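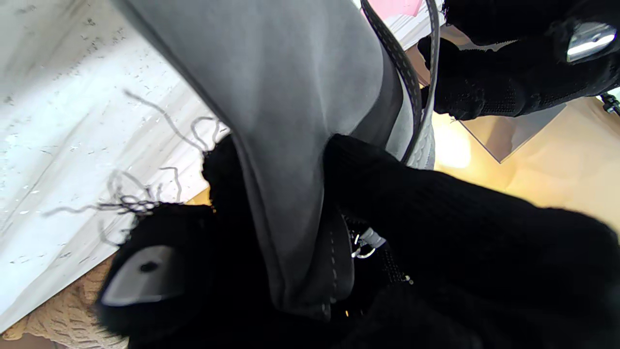 Budgeting for a second two-arm bench: what do people forget?

Posted by Sowmya Murthy, Mar 24, 2024
Community help > Equipment and purchasing

We run one two-arm bench at our workshop in Tulville, mostly on household handling: soft goods with straps, hand tools, sheet metal. I have to put in a budget for a second bench by July. The arms are quoted and I'm comfortable with that part. What I can't pin down is everything else — gloves and sleeves, fingertips, wrist brackets, cabling, the table itself. My draft has $2715 for the lot and my manager wants to know where it came from. Has anyone tracked these costs over a full year? Would you buy spares up front or as you go?

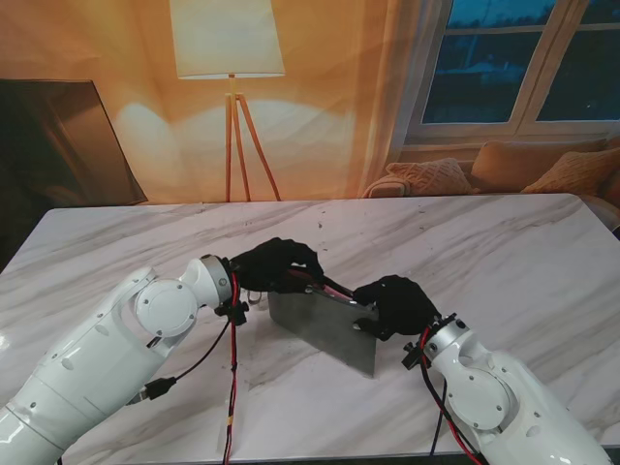 2 replies

Doina Pavlović
We tracked it for a year on a similar setup. Your number is low if it has to cover the table as well, so I'd split it into two lines.

Coverings were our biggest repeat cost. Knit catches on stitching and clips, and it sheds on a pale tabletop. We budget 32 gloves a year for two hands and have never had many left over. Sleeves last longer. Buy two sets at the start and see how you go.

If the hands will be holding anything with a blade, put those gloves on their own line. Ours wear out at the fingers well before the rest. Get a quote for cut-resistant ones too, but try a single pair before ordering, as the thicker fabric changed our grip and we had to redo the settings.

For cabling, allow $319 per bench. That covers a full spare set for both wrists, plus ties and a few connectors. Wires that hang free below the wrist get snagged sooner or later. We get brackets from Distby and keep one spare on the shelf — lead time is the problem there, more than price.

Spend the money on a decent tabletop. We went cheap and replaced it.

Anjani Teoh
Agree on the spares. Also check whether freight is in the arm quote. It wasn't in ours, and it added about $153 per crate.

Sowmya Murthy
Thanks both. Freight isn't on the quote, so I've written back to ask. I'll separate the table out and resubmit with the gloves as a yearly cost.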